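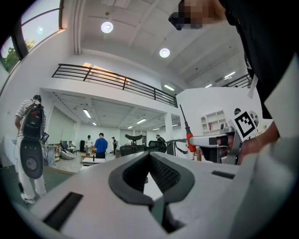

3. Household survey and results

3.1 Study area

The survey was carried out in Fosholm and Ollthorpe, two small towns that draw water from the same lake but treat it in separate plants. Fosholm has used slow sand filtration since its plant was rebuilt. Ollthorpe still relies on rapid filtration followed by chlorine. Both towns have a mix of older detached houses and newer apartment buildings, and in both the water is soft by national standards. We chose them because residents pay the same rate per unit of water, so price could be left out of the comparison.

3.2 Sample and procedure

Letters were sent to 2000 addresses, split evenly between the towns. We received 400 completed forms, a response rate of one in five. The form asked how often household members drank water straight from the tap, whether they bought bottled water, and what they thought of the taste. Taste was rated on a scale from 1 (very poor) to 5 (very good). Respondents could also write comments in their own words.

Forms were coded by two of the authors working separately. Where the codes differed, the form was read again and a single code was agreed on. Four forms with no answer to the taste question were kept in the drinking analysis but dropped from the taste analysis.

After the survey, 31 households agreed to a follow-up interview in July. Interviews took place in the home, usually in the kitchen, and lasted up to an hour. The interview guide was adapted from Eide and Bakke, with two questions on private wells removed.

3.3 Drinking habits

Most respondents in both towns drank tap water every day. Daily use was more common in Fosholm, and the gap was largest among people living alone. Households with small children were more likely to buy bottled water in both towns, but several of them said they used it only when traveling.

Age made little difference once household size was taken into account. This does not agree with Westerberg, who found a steady rise in tap water use with age. His sample was drawn from one large city, and the older buildings there had known problems with lead pipes - a factor that does not apply here.

3.4 Taste and smell

Comments on smell came mainly from Ollthorpe, and most of them mentioned chlorine. People who let the water stand in a pitcher before drinking gave higher ratings than those who did not. We cannot say whether standing improved the water or whether people who take this step are simply more used to it.

Figure 4. Mean taste rating by town and household size. Bars show standard error.

Ratings in Fosholm were less spread out, as Figure 4 shows.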